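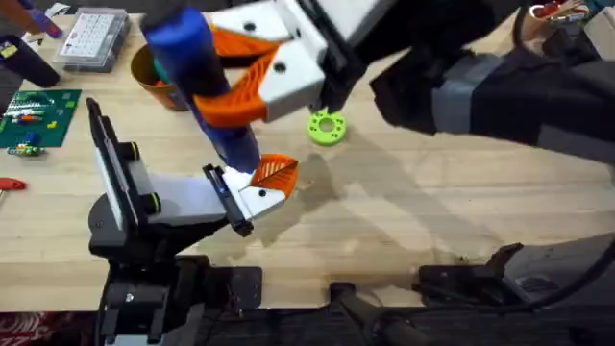
The robotics club at Kesel Technical School meets at four o'clock, when the last lesson is over and the big tables are free. This year the students have chosen one task only, and it sounds small: one arm must give an object to another arm. They practice with a blue cylinder, held between soft orange fingers, and the second gripper waits very near to its lower end. The parts cup and the storage box stay at the back of the table, so that everything is close when a screw must be changed.

The club will take this work to the Ralance student contest in March. Each team has 20 minutes and must make as many handovers as it can. The students keep a notebook of all tries. Until now they have written down 536, and in 121 of these the object fell.

"At first we thought the fingers are the problem," one student told me. "Then we saw that the second arm closes too early."

The correction took them several weeks. They made the waiting time longer, and after this they tested again with a different speed for each arm. A team from Na, which won last year, uses only one speed, and the students discussed this for a long time.

The club has around 72 members on its list, but the contest team is much smaller. The younger ones begin with wheels and simple sensors, and they may join the arm group in their second year.

By Collen Magazine staff, March

Home | Schools | Technology | Letters

Related
A Weekend Class for First Soldering
How Na Built Its School Workshop
Ralance Contest: Rules for New Teams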